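Review: Osar two-arm tidying kit, six weeks in a small shop

We sell and repair school bags, and in May we took the Osar kit on trial. The question was simple. Can a machine take over the dull part of the work, where bags get opened, filled with papers and booklets, and closed again? At the moment Austra Sproģis does that by hand.

Setup took one morning. The manual is clear, and the cables are long enough for a normal bench. Osar ships the arms with 6 ready-made tasks, and the one we cared about is called "pack bag."

Booklets went well. Out of 300 tries at lifting one from a desk organizer, the arms managed most of them on the first go. They are slow but steady, and they rarely bent a cover.
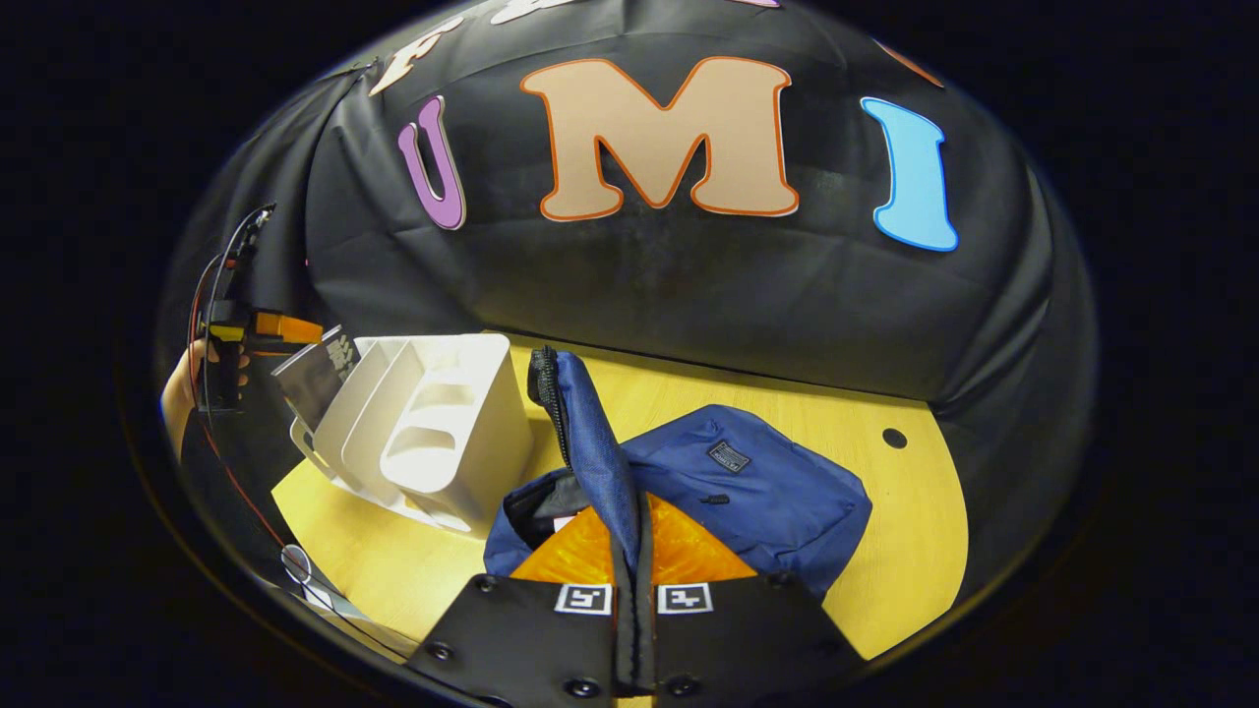 Soft bags are another matter. A backpack has no fixed shape, and the flap falls back the moment you let go. One arm has to keep the mouth open while the other brings the booklet over, and the Osar often lost its grip halfway. We logged 143 full packing runs before we stopped. A person does one in a few seconds. The kit needed three minutes on a good run, and on a bad one it pushed the bag across the table until someone stepped in.

Zippers we gave up on. The pull is small and lies flat, and the fingers are too wide to get under it.

Support was good. Markley, the dealer, sent softer finger pads when we asked – they helped with slick fabric, though they wear quickly.

If your work is stiff items in known places, the Osar is worth a trial. For bags, clothes or anything else that folds, I would wait. We sent ours back and kept the spare organizer.

Rating: 3 out of 5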